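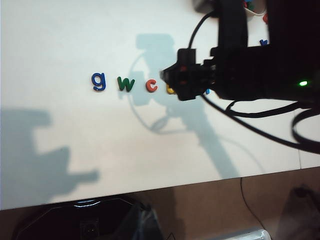
Werkstatttipps aus der Roboter-AG (taugen auch für Küche und Hobbykeller)

Seit Oktober leite ich mit Leen Chidiac die Roboter-AG an unserer Schule, und seitdem hat sich bei mir ein ganzer Zettelkasten voll Kleinkram angesammelt. Kabel, Tische, Magnete, Schrauben, klebrige Finger — vieles davon mache ich inzwischen auch zu Hause so. Mein Mann findet, unsere Besteckschublade sehe aus wie das Lager einer kleinen Firma. Ich nehme das als Kompliment!

Zum Hintergrund für alle, die neu dazukommen: Unser Projekt heißt Twal. Ein Roboterarm soll bunte Magnetbuchstaben greifen und zu Wörtern legen, und im Sommer geht es damit zum Schülerwettbewerb. Elf Jugendliche sind dabei, die Jüngsten aus der siebten Klasse. Jetzt aber zu den Tipps, in der Reihenfolge, in der sie auf meinen Zetteln stehen.

Magnetbuchstaben sauber bekommen

Wer kleine Kinder hat oder hatte, kennt den Film, der sich auf Kühlschrankbuchstaben legt. Fett vom Kochen, Marmelade, was weiß ich. Unserem Greifer rutschten die Dinger ständig weg, und wir haben eine ganze Sitzung lang am Programm gesucht, bis Jihad einfach mal mit dem Daumen über ein e gefahren ist und »iih« gesagt hat.

Lauwarmes Wasser mit einem Tropfen Spülmittel, eine alte weiche Zahnbürste, fertig. Nicht einweichen! Bei vielen Buchstaben ist der Magnet hinten nur eingeklebt oder eingedrückt, und wenn Wasser dahinterläuft, rostet er gern. Ich bürste vorne feucht und wische hinten bloß mit einem gut ausgewrungenen Tuch drüber. Danach mit der Rückseite nach oben auf ein Geschirrtuch und über Nacht liegen lassen. Spülmaschine habe ich einmal probiert, mit einem q, und das q ist seitdem in Rente.

Lose Magnete klebe ich mit Zweikomponentenkleber wieder ein. Vorher mit Bleistift ein Kreuzchen auf die Seite machen, die nach außen zeigt, sonst stoßen sich die Buchstaben hinterher an der falschen Stelle ab. Und ganz ernst gemeint: Ein Buchstabe mit wackligem Magneten gehört nicht zurück an den Kühlschrank, solange kleine Kinder im Haus sind. Verschluckte Magnete sind ein Fall für die Notaufnahme.

Der weiße Tisch

Wir arbeiten auf einer weißen Tischplatte, und das würde ich immer wieder so machen. Kleinteile sieht man sofort, die Kamera tut sich leichter, und beim Aufräumen bleibt nichts liegen. Dafür sieht man natürlich auch jeden Schatten und jeden Kratzer.

Gegen Filzstift hilft bei uns Isopropanol auf einem Baumwolllappen, erst an einer Ecke ausprobieren, dann mit wenig Druck. Bleistiftgekritzel geht mit einem normalen Radiergummi weg (die Kinder zeichnen sich trotz aller Bitten ihre Ablagepositionen direkt auf die Platte). Scheuermilch nehme ich nie, davon wird die Fläche matt und nimmt den nächsten Fleck erst recht an. Klebebandreste mit dem Föhn anwärmen und mit einer alten Kundenkarte abschieben, den Rest mit ein paar Tropfen Speiseöl lösen und danach gründlich mit Spüli nachwischen. Letzteres bitte nicht vergessen, auf einem öligen Tisch hat der Arm mal ein s quer über die Platte bis auf Leens Pausenbrot geschoben.

Licht und Schatten

Das Thema hätte ich völlig unterschätzt. Ein Arm, der über dem Tisch schwebt, wirft einen dicken Schatten, und wenn er sich bewegt, wandert der Schatten mit. Margus, unser Neuntklässler mit der Engelsgeduld, hat deshalb eine Liste geführt, bei welchem Licht die Buchstaben gut erkannt werden und bei welchem nicht. Ergebnis: Eine einzelne helle Lampe ist das Schlechteste. Zwei Lampen von verschiedenen Seiten, beide mit einem Bogen Backpapier davor, machen alles viel weicher. Das Backpapier aber mit Abstand befestigen und nur vor LED-Lampen, die wirklich kühl bleiben!

Zu Hause habe ich das gleich auf den Nähplatz übertragen. Früher hatte ich immer die eigene Hand als Schatten auf der Naht, jetzt steht links eine zweite kleine Leuchte. An der Küchenarbeitsplatte geht das genauso gut, besonders wenn die Deckenlampe hinter einem hängt.

Kabel, die nicht im Weg sind

Ein Roboterarm schleppt Kabel mit sich herum, und die wollen Platz. Zu straff, und es zieht den Stecker raus. Zu locker, und die Schlaufe räumt euch den Tisch ab. Wir machen es so: Arm einmal langsam von Hand (stromlos!) in die weiteste Stellung bringen, Kabel dort anlegen, eine Handbreit zugeben und erst dann befestigen.

Zum Befestigen nehmen wir nur noch Klettband. Kabelbinder haben wir am Anfang verbraucht wie andere Leute Servietten, und bei jeder Änderung saß wieder jemand mit dem Seitenschneider da, und einmal war dann eben das Kabel durch. Klett von der Rolle, auf Stücke von vier Zentimetern bis Handlänge geschnitten, hält genauso und geht in Sekunden wieder auf. Gute Quelle für Gratisklett sind übrigens alte Kinderschuhe.

Was über die Tischkante nach unten hängt, bekommt bei uns einen Halt an der Kante, ein Klebehaken reicht. Jalen ist mal mit dem Knie in so einer Schlaufe hängen geblieben, seither kontrolliert er das vor jedem Start freiwillig. Und beide Enden beschriften, immer beide! Ein Fähnchen aus Malerkrepp, Kugelschreiber drauf, umklappen. Hinter unserem Fernseher sieht es jetzt auch so aus, und ich habe seitdem nie wieder den Router statt der Lichterkette ausgesteckt.

Kleinteile sortieren

Alles, was bunt und klein ist, kommt bei uns in einen flachen Behälter, den man mit einer Hand greifen kann. Keine tiefen Kisten, da wühlt man nur. Ich hatte eine schöne Box mit vielen Fächern von Zeseo gekauft, eines für jeden Buchstaben, und nach zwei Treffen lag wieder alles durcheinander. Jetzt wird grob sortiert: was gerade gebraucht wird, liegt auf dem Tisch, der Rest ist im Behälter, Kaputtes kommt in ein Marmeladenglas. Das reicht vollkommen.

Für Schrauben nehme ich Eierkartons. Beim Zerlegen wandert jede Gruppe der Reihe nach in eine Mulde, und beim Zusammenbauen geht man rückwärts durch. Hat mir neulich auch beim Handrührgerät geholfen. Ist der Boden dunkel und eine Schraube weg, dann Taschenlampe flach auf den Boden legen und quer drüberleuchten, da wirft selbst das kleinste Ding einen langen Schatten. Oder einen Nylonstrumpf über das Staubsaugerrohr ziehen und vorsichtig saugen, was hängen bleibt, ist meistens das Gesuchte plus drei Büroklammern.

Griffige Fingerspitzen

Glattes Plastik mit glatten Greiferfingern aufzuheben, ist eine Quälerei. Wir haben alles Mögliche draufgeklebt: Moosgummi (zu dick), Schleifpapier (zerkratzt die Buchstaben), Heißkleber in Pünktchen (gar nicht übel). Am längsten gehalten haben Streifen aus einer Antirutschmatte, wie man sie in Schubladen legt, mit dünnem doppelseitigem Klebeband. Wenn sie nach einer Weile stumpf werden, mit feuchtem Tuch abwischen, dann haften sie wieder.

Dieselbe Matte liegt bei mir unterm Schneidebrett, und ein Rest davon ist der beste Glasöffner, den ich je hatte. Gurkenglas, Streifen drumrum, drehen.

Ein Heft führen

Klingt langweilig, ich weiß! Aber ein kariertes Heft am Tisch mit einem Stift an der Schnur hat uns mehr geholfen als jede App. Wer etwas ändert, schreibt eine Zeile rein, mit Kürzel. Welche Lampe wo stand, welches Klebeband, welche Geschwindigkeit. Leen zählt mit großer Leidenschaft die Greifversuche, bei ihrem letzten Eintrag waren wir bei 2.189, und daneben hat jemand einen Pokal gemalt. Für die Küche habe ich auch so ein Heft angefangen, da stehen Backzeiten drin, die für unseren schiefen Ofen gelten und für sonst keinen.

Was es gekostet hat

Werde ich oft gefragt, deshalb kurz: Für das ganze Drumherum, also Klett, Lampen, Matte, Kleber und Behälter, haben wir 70 Euro ausgegeben. Den Arm selbst hat der Förderverein bezahlt. Die Buchstaben stammen aus diversen Kinderzimmern, und es fehlen uns immer die gleichen. Wer noch welche übrig hat, bitte mit e und n melden, Farbe egal, wir putzen sie auch selbst.

Beim nächsten Mal schreibe ich auf, wie wir Zahnriemen nachspannen und was man gegen quietschende Schubladen tun kann (Kerzenstummel, so viel verrate ich schon). Fragen gern an die AG-Adresse im Sekretariat, ich antworte meistens abends.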